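Minutes, Thursday group, 02/11/2023
Meeting room at the Haslam building

Present: Evie Bainbridge (chair), Jouko Hakala (minutes), plus members as signed in
Apologies: none received

1. Last minutes
Agreed, after the line saying the parking problem was "resolved" was struck out. Cars are still blocking the side gate on Drullstead Lane most mornings.

2. Lunch delivery trial
Evie reported on the first month with Cidis. The sales sheet promised hot food at the desk by noon. Our own log shows 77 orders, and the late ones were not all on rainy days, whatever the driver says. Jouko asked what "freshly made" means when the same pasta turns up three days running. No answer in the paperwork. Evie thinks the price is fair. Jouko thinks it is fair for the first two weeks and wants to see the June rate in writing before anyone signs.

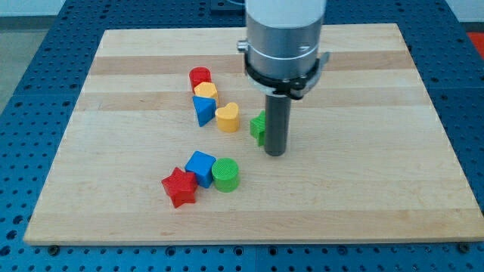

Haslam Site – Staff Welfare Group

3. Kitchen refit
Vunora sent a revised quote. It is lower than the last one – mainly through leaving out the second sink. The group was not impressed. The new quote also has a "project care fee" of 90 dollars a week with no end date. Evie to ask what is being cared for.
A member asked if the work could be done over a weekend. Vunora says yes. They said yes last time too, and the floor took some three weeks.
No decision. Quote not accepted as it stands.

4. Quiet room
Request for a sign-up sheet. Jouko doubts that people who ignore the sign on the door will read a sheet next to it. Agreed to try it anyway until the next meeting.

5. Wellness survey
Head office wants it repeated. Members asked what came of the last one. Evie has looked and can find a slide deck but no changes. She will write back and ask for one thing that was done as a result before we hand out another form.

6. Any other business
Fridge still leaking – reported again.

Actions
Evie: Vunora fee and sink, letter on survey
Jouko: June rate from Cidis, sign-up sheet, side gate

Next meeting: to be set once Vunora reply.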